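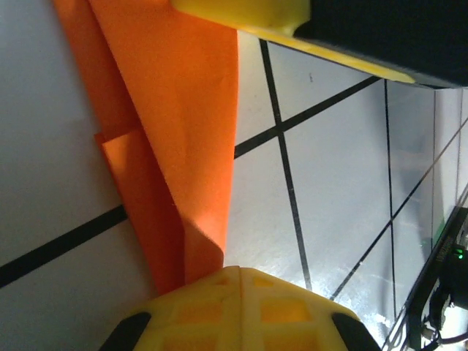
*Fig. 1. Orange cloth with a yellow gripper finger pressing on its upper part.*

**Week 5: Can a machine do the chores yet?**
Notes for the September group, prepared with Ezekiel Van Dusen

Last week we looked at rigid parts: bolts, trays, cups. A bolt has the same shape each time the arm comes to it. Cloth does not. In Fig. 1 look at the creases on the left side. For a person these folds are no problem, but a program must guess where the edge is and how many layers it will take.

Terms to know before the lab:

- **Pinch grasp**: two fingers close on the fabric.
- **Regrasp**: the arm lets go and takes the cloth again at a better place.
- **Handover**: one arm gives the object to the other.

### Two arms or one?

At home we use both hands for a towel and we do not think about it. With two arms the machine can pull an edge straight, but each arm must also know where the other one is. The cost of the programming grows faster than the cost of the hardware.
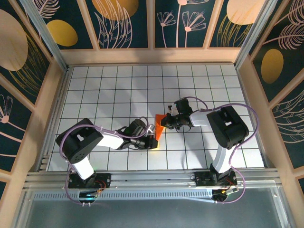
*Fig. 2. Two arms on a common rail, with an orange object held between the grippers.*

### Exercise (Samitz laundry)

The Samitz laundry in Nolitstead folds 2,000 towels in a shift. One worker folds 100 in the first half hour, then becomes slower. A supplier, Brudia, offers a two-arm cell which folds 600 in the same shift.

1. How many cells would replace the folding table completely?
2. Which jobs around the folding stay with people? Think of stains, torn hems and wrong sizes.
3. Gus Nguyen-Tran argues that the laundry should wait. Write one paragraph for his side and one against.

Please bring your answers on paper. Reading: Leitner handout, the part on soft materials.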